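Plillville tool library reopens with longer hours and a bigger shed
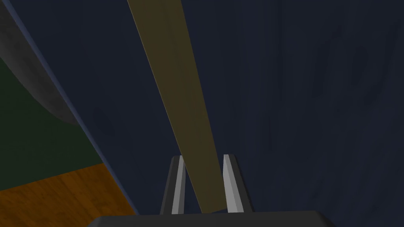
Tawfik

The Plillville tool library is open again, and what a comeback it is! After closing its doors through August for a refit, the popular lending service has moved into the old bus depot on Moleo Road, with nearly double the shelf space and a proper workbench area that members can book by the hour.

Borrowers now have 352 items to choose from, up from 146 when the library began. There are drills, sanders, tile cutters, a couple of very handsome cider presses and enough clamps to glue a boat together. Long-time favourites such as the carpet cleaner and the extension ladders are back too, though you'll want to get in early for those with spring cleaning under way.

Yearly membership stays at $21, and that covers everyone living at the one address. Loans run for a week and can be renewed once, as long as no neighbour is waiting.

The new bench area is the bit we're most excited about. Learners' evenings start later this month, beginning with sharpening, then basic joinery, then how to rewebb an old lounge chair - bring your own chair, and maybe a mate to help carry it. Places are free for members, but please put your name on the sheet at the front counter.

The library is also after donations. Hand planes, garden forks and working sewing machines are top of the wish list, and the Trirkine hardware store is taking drop-offs at its trade desk during normal opening hours. Petrol tools can't be accepted at this stage.

Parking is at the rear, off the laneway. The front gate is for pick-ups only.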